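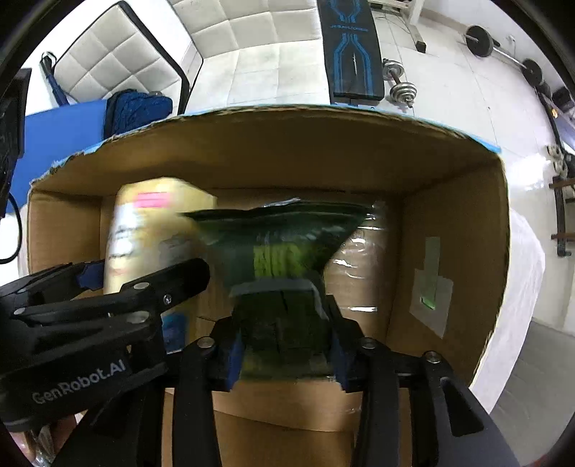

Home | Modules | Reading list | Timetable | Contact

Money and Banking, Unit 4
Handout: How a central bank changes the interest rate

Read this before the seminar. It covers the policy rate, how it reaches households and firms, and why the effects are slow. The worked example uses a made-up economy called Tandden, so that we don't get stuck on the rules of any one country.

1. The policy rate

Commercial banks hold accounts at the central bank. These balances are called reserves, and banks use them to settle payments with each other. The central bank pays interest on reserves, and that rate is the one people usually mean when they say "rates went up".

A bank will not normally lend to another bank for less than it can earn by leaving the money where it is. So the rate on reserves acts as a floor for overnight lending. There is also a lending rate, set a little higher, at which banks can borrow from the central bank against good security. The gap between the two is the corridor.

Older textbooks describe the central bank steering the rate by keeping reserves scarce. You should know that account too, but it fits badly where banks hold large reserves, as many have done after years of bond purchases.

2. From the policy rate to everyone else

There are several channels. Most exam answers name only the first.

Borrowing costs. Variable-rate loans move quickly. Fixed-rate loans move only when they are renewed, so a country with mostly fixed mortgages reacts slowly.

Saving. Higher deposit rates give people a reason to put off spending. Banks tend to raise deposit rates later than loan rates, and by less.

Asset prices. When rates rise, the present value of future income falls. Bond prices drop, and shares and houses often follow.

The exchange rate. Higher rates can draw in money from abroad and push the currency up. Imports get cheaper and exporters find it harder to sell.

Expectations. If firms believe inflation will come down, they set smaller price rises now. This channel depends on whether the bank is believed, and we return to it in Unit 6.

3. Worked example

Tandden has two commercial banks, Hinik and Kuroda. Derkley is a furniture maker that borrows from Hinik on a variable rate.

The central bank raises the policy rate by one percentage point. Hinik passes on the full amount. Derkley owes 100 (in thousands), so its yearly interest bill goes up by 1. It delays buying a new saw and orders less timber. The timber yard takes less money and cuts overtime.

Kuroda has lent mainly on five-year fixed terms. Its borrowers pay the same as before until those terms end. If 30 per cent of Kuroda's loans come up for renewal in the first year, the other 70 per cent are untouched in that time.

Note that the rise has not "taken money away" from Derkley in any direct sense. It has changed the price of borrowing, and the fall in spending comes from what firms and households decide to do about it.

4. Lags

Allow 11 months in the Tandden model before output responds, and longer for prices. Real estimates vary a good deal by country and period - don't quote a single figure as if it were settled.

The lag is one reason rate decisions draw complaints. A bank that waits for inflation to show clearly in the data may be acting too late. A bank that moves early raises borrowing costs while prices still look calm, and governments facing an election rarely welcome that.

5. For the seminar

Work out Derkley's extra interest if Hinik passes on only half of the rise.

Explain why a rate cut might do little for spending when households are already worried about their jobs.

Bring a short note (one side) on whether elected ministers should be able to overrule a rate decision. Argue one way or the other.

The Unit 5 handout on bond purchases goes up in February.

1,796 views | 11 shares
Contact the department office | Copyright and terms | Back to top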